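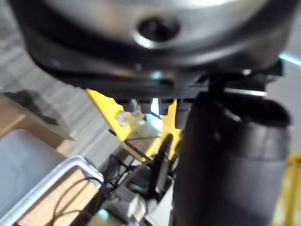

The Rental House Walk-Through I Do Before Anyone Gets Keys

By Wubit Negash
July
6 min read

I look after a handful of older rental houses, and before a new tenant moves in I go through the same list with a clipboard and a flashlight. A few people asked for it, so I typed it up with my comments from the last house, the yellow one on Hanen Street. Copy it, change it, scribble all over it!

OUTSIDE

Front steps and handrail: FIX. I grab the rail and lean on it like I've had a long day. This one moved. The lower post has come loose from the concrete, and I'm not handing over keys until Manikandan has been by to reset it.

House number visible from the street: OK. Big numbers, nothing growing over them. (My last place had a rose bush that ate the whole address.)

Gutters and downspouts: OK, mostly. The back downspout dumps right next to the foundation. I put an extender on it and wrote myself a note to look again after a good rain.

Walkway: WATCH. One slab by the side gate has lifted a little. You can catch a toe on it in the dark.

KITCHEN

Outlets near the sink: OK. Pressed test, pressed reset, both tripped and came back. I do this with a cheap night-light plugged in so I can see the power go off.

Stove: FIX. The anti-tip bracket was missing. Open the oven door and push down on it gently, and if the back of the stove lifts, you don't have one either. A kid standing on that door can bring the whole thing over, so please, please check yours.

Under the sink: OK. Dry, no musty smell. I run the water for a few minutes and then feel along the pipes with a paper towel, which shows a drip much better than my fingers do.

Fire extinguisher: OK. Needle in the green, pin in place, hung by the back door. I don't like them right over the stove where you'd have to reach through a fire to get one.

BEDROOMS AND HALL

Smoke alarms: FIX. One in each bedroom and one in the hall, all of them beep, but the hall one is past its date. Turn yours over and look at the back! I'd been changing batteries for years before Pavithra Fernandes, who manages the duplex across the street, told me the alarm itself wears out.

Carbon monoxide alarm: OK. New one in the hall outside the bedrooms.

Windows: WATCH. Every bedroom window has to open all the way without tools. The small bedroom window opens, but it's stiff, painted at one corner. I ran a putty knife around it and it's better. Going back with wax.

BATHROOM

Fan: OK. Holds a square of toilet paper up against the grille, so it's pulling air.

Water temperature: FIXED. Way too hot at the tub. I turned the water heater down, waited until after lunch, and tested with a kitchen thermometer. Much happier now.

Grab bar: OK. Screwed into framing. I pulled hard.

LAUNDRY AND UTILITY

Dryer vent: FIX. The old white plastic hose was still on there and it was packed with lint. I pulled it off the same day. Metal duct goes in on Thursday, and the dryer stays unplugged till then.

Water heater: OK. Strapped, relief pipe runs down toward the floor, nothing stored against it. The last people kept paint cans there. Don't do that.

Breaker panel: WATCH. Cover's on, no open slots, but half of the labels are wrong. "Den" turned out to be the bathroom. Tharun Mudaliar is going to stand in each room and yell while I flip switches, which is the best system we've come up with.

STILL OPEN

Handrail (Manikandan)
Anti-tip bracket (me, part is in the truck)
Hall smoke alarm (me)
Dryer duct (me, Thursday)
Panel labels (me and Tharun)
Window wax, side gate slab, back downspout (look again before move-in)

I budgeted $400 for the lot and the handrail will probably take most of it. I'll sign the sheet when every FIX has a line through it, and the tenant gets a copy taped inside the pantry door.

Questions or corrections: use the contact page | © Wubit Negash | Back to top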